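Flasau slatted aluminum work table: review after one September's worth of teardowns
Reviewed by Lorna Baxter

I take apart office desktops for parts and resale. For years I did it on a folding banquet table with a rubber mat on top. The mat curled at the corners and small screws got under it. I replaced it with the slatted aluminum table from Flasau, and I have used it on full-size towers and a few small ones.

The top is made of parallel aluminum bars with slots running along them. It shipped in two boxes. Assembly took me an evening, most of it spent on the legs. The instructions are four pages and the drawing for the cross braces has left and right swapped, so lay the pieces out on the floor first. All of the hardware was in the bag.

What I wanted most was a surface that doesn't sag or rock with a tower on its side. Older office towers are heavy at the power supply end, and on the banquet table I could feel the whole thing shift when I leaned on a drive cage. On this one it stays put. 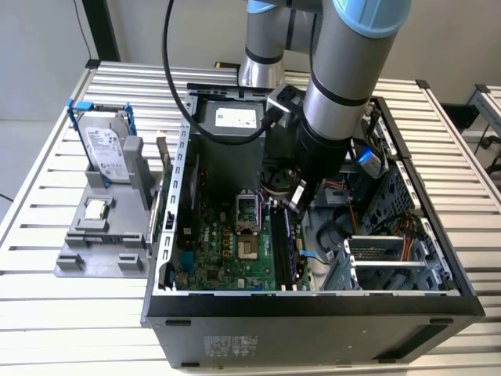
I do memory and processor work with the case flat and the board facing up. The bars are level with each other, and a case with rubber feet on one side and a plastic bezel on another lies flat enough that the board doesn't tilt. I checked mine with a short level after assembly and had to adjust one leg. It hasn't moved since.

The slots are the best and worst part. You can bolt fixtures and stops into them wherever you want, and they slide until you tighten them. You can also drop a case screw straight into one. The narrow ones hold the screw where you can see it and a magnetic pickup gets it out. The gaps between bars go all the way through on my version, and then you are on the floor with a flashlight. I keep a tray at my elbow for that reason and still lose a few.

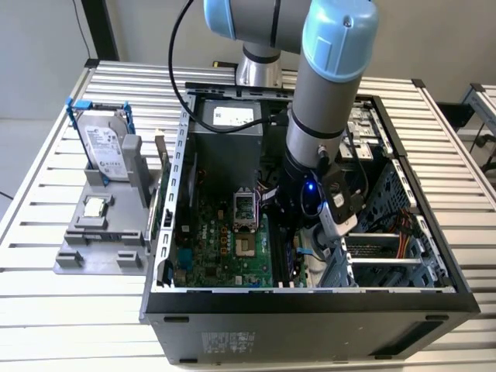
Dell tower on the slatted top, side panel off and CPU socket open.

Bare aluminum marks easily. Mine had light scratches within days from dragging steel cases across it. They don't affect anything, but if you want a table that stays pretty, buy a coated one. Lift the case to turn it and you will get fewer. It is also metal, so wear your wrist strap and don't set a live board directly on the bars. I put bare boards on a separate mat.

I looked at two others before buying. The Anen bench has a solid laminate top and drawers, and is easier to clean, but there is nothing to bolt to. The Beltrán is close to the Flasau in layout and costs more. I couldn't find a difference that mattered to me.

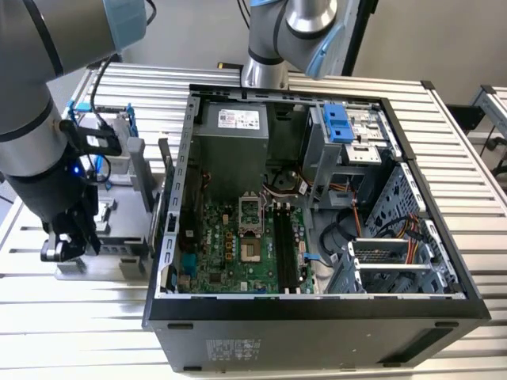

Room to work is fine. With a full tower in the middle I can get at the drive cage from one side and the power connectors from the other without turning the case. A deeper top would help if you like to keep the parts you pull next to the machine. I ended up putting mine on a shelf behind me.

Cleaning takes longer than on a flat top. Dust from old power supplies settles in the slots and a rag won't reach it. I use a stiff paint brush and then a vacuum.

Good: rigid, level, takes fixtures anywhere along the slots.
Bad: swallows screws, scratches, slow to clean, brace drawing is wrong.

I would buy it again for desktop work. For laptops, with their tiny screws, I'd get the Anen.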